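Astuces cuisine : louer un bras robot sans y perdre sa vaisselle

Lutmont loue désormais son bras de table, le Kobori, au mois. Trente jours d'essai, livraison comprise, et un manuel traduit par quelqu'un qui n'a jamais mis la table. Voici ce que j'en retiens.

1. Laissez-lui de la place

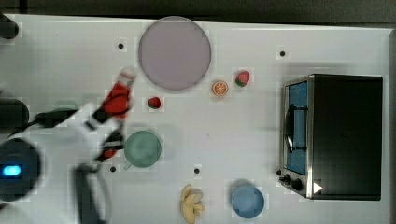

Le Kobori a le geste ample et ne s'excuse jamais. Prévoyez plus de vide que pour un beau-frère bricoleur. Entre l'assiette mauve, la tasse vert sauge et le mini-four, il reste de larges zones blanches, et je n'y poserais rien de plus. Le four, lui, a sa porte tournée vers le reste de la table : c'est le bon sens si vous comptez vous en servir.

2. Commencez par la dînette

Fraises et rondelle d'orange en jouet, donc, avant le vrai marché. Une fraise en plastique supporte une contrariété, une gariguette beaucoup moins. Passez ensuite au flacon de ketchup, bouchon fermé. Vérifiez deux fois le bouchon. 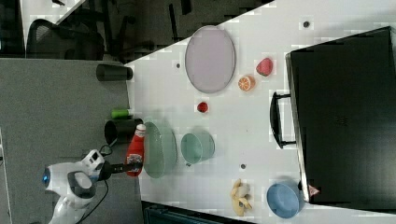 3. Lisez le contrat

Le forfait Kodanness coûte 1160 euros pour deux mois, pince comprise, nettoyage de la pince non compris. Ashton McAlister, du service clients, répond vite et poliment, surtout quand la question concerne autre chose que la caution.

4. Gardez votre éponge

Le Kobori range, il n'essuie pas. L'option essuyage est promise pour août.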